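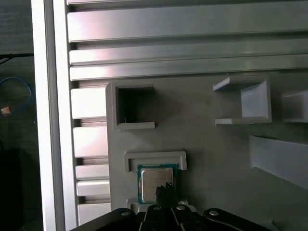

Home Newsletter Classes Find a Practitioner Contact

Breathing before sleep: what our evening group learned

In the last newsletter Bohdana Stelmakh wrote a few lines about slow breathing, and many of you sent letters asking for more. So I will try to explain how we do it in our evening group at the Ondale center, and what I think is reasonable to expect from it.

The exercise is very simple. You lie on your back or sit in a chair with a good back support. You breathe in through the nose while you count to four, and you breathe out while you count to six. You do this for 12 minutes. The count should be comfortable. If you feel that you need more air, then the count is too long for you and you must make it shorter. There is no prize for a long breath.

Most people who come to us do not sleep well. They lie down at eleven and they are still thinking at one o'clock. For them the first evenings are often disappointing, because the mind continues with its work and the breathing feels like one more task. Sherif Salem, who leads the group together with me, tells them to continue for two weeks before they decide if it is useful. I agree with him, but I also say that some persons will never like it, and for them a warm foot bath or a slow walk can be a better evening.
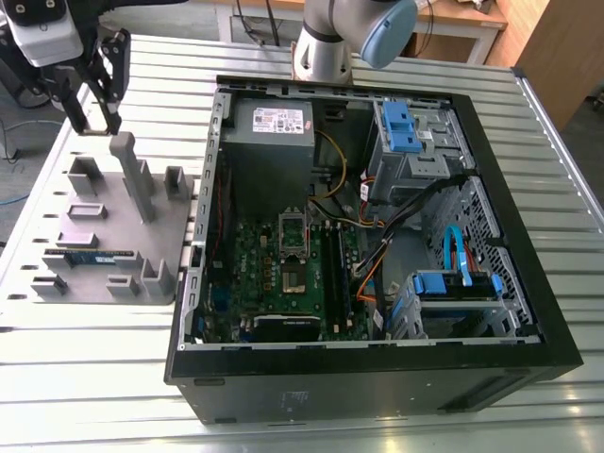
I want to say something also about medicine. We had a visitor who stopped his sleeping tablets on the same day when he started the breathing, and he had a very bad week. Please do not do this. Any change in tablets is a matter between you and your doctor. The same is true if you have asthma or a heart problem, or if you become dizzy — stop the exercise, breathe in your normal way, and ask your doctor before you try again.

Some of you asked if it is necessary to buy something. It is not. A kitchen timer is enough, but choose one with a soft sound. Victor Owino uses the bell from his old bicycle, and his wife rings it for him from the other room.

The evening group begins again in July, at 7:30, in the small room on the upper floor. Bring a blanket and thick socks, the floor is cold even in summer. If the stairs are difficult for you, write to Bohdana and she will ask for the room near the entrance.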